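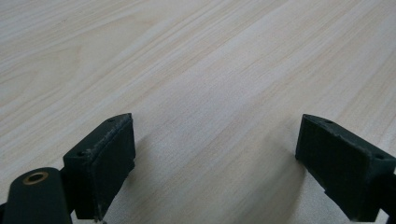 Pale wood grain on a tabletop

I started Cirilo with one table and a very patient landlord. I'd been hunting for a desk for my own apartment, and everything I could find was either nearly black or so shiny I could check my teeth in it. All I wanted was something pale and plain, with a bit of grain running through it, that I could eat breakfast on and then work at until dinner. So I put one together myself, a friend asked for the same thing, and then her office wanted 11 of them (I said yes before I had any idea how I was going to get them up the stairs!).

These days we're a small shop on the ground floor of the old Skirnach building, and tables are still the main thing we do. Desks, kitchen tables, long meeting tables, the odd sewing table with a notch cut out for somebody's machine. We do chairs too if you ask, but we buy those in and I won't pretend otherwise.

People ask me all the time why we stick to light tops. Part of it is just my taste. The other part is that most of our customers are in apartments and classrooms that don't get much sun, and a creamy top really does lift a room like that. I like a grain you can follow with your finger, with the darker streaks and the almost white ones side by side. It hides crumbs pretty well too - ask anyone with kids.

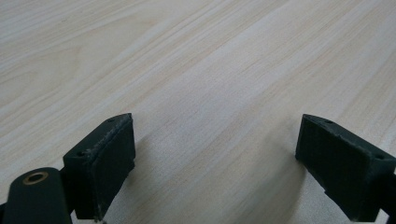 Picking a top is the slow part and I'd rather you took your time over it. Come in, put your elbows on a few, bring your laptop or your cereal bowl or whatever it is you'll be using every day. We keep sample boards by the front window so you can see them in daylight, and you're welcome to take 2 home for a week. Lay them flat on the floor of the room where the table's going. Standing them up against the wall makes the grain look completely different, and I've had folks change their minds over that.

Our biggest job so far was for Vashisht, a study center across town that needed 438 desktops, all with the grain running the same way. I dreamed about wood grain for a month. We finished up in May and I still go by now and then to see how they're holding up. We also fit out the reading room at Pristari, which was a much smaller job and a really fun one, with a corner table that took me three tries to get right.

Looking after your table is easy. Soft cloth, a little dish soap, wipe it dry. Please use a coaster under anything hot, and skip the scouring pads. If something goes wrong, call me and I'll come look at it - I live close by and I like seeing where they end up.

The shop will be closed on 25th September for stock count. Any other time the sign says open, come on in, the coffee's usually on.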